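Towel folding arm works fine until the towel is moved, then misses. Is a better camera worth it?

Asked by workbench_siiri, 20 January 2026
Tags: home build, arm, calibration, cloth

I'm building a small arm in a shared workshop that is supposed to pick up a gray terry towel, fold it, and leave it in a stack. The base bolts to a length of aluminum extrusion clamped across a bench, and the towel goes on a separate wood-top table right beside it. A camera looks down at both.

With the towel square to the table it gets the corner nearly every time. If I turn the towel even a little, the fingers close on air or grab two layers at once. I redo the hand-eye calibration each morning and it reports 4 mm of error, which I thought was okay for a towel.

A guy at the workshop says I need the Rorneck depth camera, and that it fixed the same thing for him. It costs $400. I have trouble believing a camera fixes this, but I've been wrong before. I also don't love that everything I read about it was written by people who sell it.

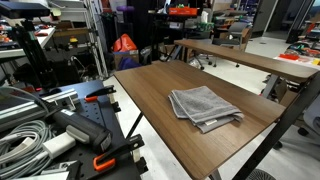 The software is the Waris planner with default settings, apart from the approach speed, which I dropped to 70 percent. That made no difference that I could see. What would you check before spending the money?

Siiri Žukauskas

2 answers

Answer from Harish Maurya (accepted)

Keep your money for now. I'd want to know what that 4 mm means before trusting it. If it's the average over the same poses you calibrated with, it tells you how well the math fit its own data and very little about where the fingers end up.

Tape a paper cross to the wood table, send the tip to it, and measure the miss with a ruler. Do it at 16 spots spread over the area the towel can be in, including the far corners. If the miss grows as you move away from the base, your calibration is bad or something is bending. If it's all over the place at the same spot, something is loose.

My bet is on the two tables. The arm is on one and the towel is on the other, and they only stay put relative to each other if nobody leans on either. Clamps on a bench edge creep too. Put a strip of tape across the joint between rail and bench, draw a line over it, and look again at the end of the day. I'd bolt the rail down whatever the tape says.

Grabbing two layers is a separate problem. Terry is squashy and your height is probably a fixed number. A depth camera might help there. I wouldn't expect it to, on thick fuzzy cloth, at that price, until I'd seen it do it on my towel. Ask the guy if you can borrow his for an afternoon.

Comment from workbench_siiri: Did the cross test. Fine near the base, bad at the far side, and the tape line had shifted by evening. Bolting it down. Still doubtful about the layers.

Comment from Harish Maurya: Recalibrate after you bolt it, the old numbers are no good.

Answer from brevthorpe_fan

Default settings on Waris are junk, switch to Urbonaitė. I use it with my arm and never had an issue. Also try a thinner towel.

Comment from Harish Maurya: What do you pick up with yours?

Comment from brevthorpe_fan: blocks mostly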